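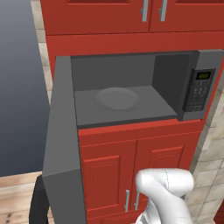

# Shared Kitchen FAQ

Welcome to the Cadel house kitchen! We love this room — it's where most people here end up making friends — and these are the things new residents ask Maeve and me in their first couple of weeks. Last updated 26/07/2019.

## Getting settled

**Where do I put my food?**
Every room has a shelf in the pantry with the room number on it, plus a bin in the fridge. If your bin is full, use the overflow fridge in the back hall. Write your name on anything you'd be sad to lose.

**Can I use the spices?**
Yes, please do! The whole spice rack is shared, and so are the oil, salt, flour and sugar. They come out of the kitchen fund. If you finish a jar, add it to the list on the pantry door and Teresa Sheehan will pick it up on the next shopping run.

**How much is the kitchen fund?**
$8 a month per person. Put it in the blue tin or send it to Teresa. It goes up a little in October when we start the soup nights again.

## Cooking

**Is it okay to cook late?**
Sure, as long as you keep it quiet. Room 2 is right over the stove wall, so skip the blender and the stand mixer after ten. A midnight grilled cheese is always fine (and if you make two, someone will turn up for the other one).

**How do I stop the microwave from smelling like last night's curry?**
Put a bowl of water with half a lemon in it, run it for a few minutes, let it sit with the door shut, then wipe everything down. The plate lifts out and can go in the sink. Leave the door open for a bit afterward and the smell goes away much faster. Please cover your food, too — tomato sauce gets everywhere.

**What's the story with the big cast iron pot?**
That's Dudach! It came with the house, which was built in 1920, and we think the pot is nearly as old. Anyone can cook in it. Wash it with hot water and a brush, dry it on a low burner and rub in a little oil. No dishwasher, ever.

## Eating together

**Do I have to come to house dinner?**
Nope, but we'd love to see you. Someone signs up to cook, everybody else does dishes. Our record is 39 people, the night Malachy Costello made his fish stew and word got out down the block.

**I can't really cook. Can I still sign up?**
Yes! Pair up with someone. Ciarán Doherty learned by chopping onions for other people, and now his dumplings are the first thing to go. Baked potatoes with lots of toppings make a great first dinner.

**What about allergies?**
Write them on the chart by the sink. Cooks check it before they shop. The green cutting board and the green-handled pan are nut-free, so keep them that way.

## Cleaning up

**Who takes out the compost?**
It rotates by room, and the chart is next to the allergy one. Empty the pail even if it's only half full in summer.

**Something broke. Who do I tell?**
Leave a note on the board or knock on my door, Room 5. No one gets in trouble over a mug.

— Eilidh Cowie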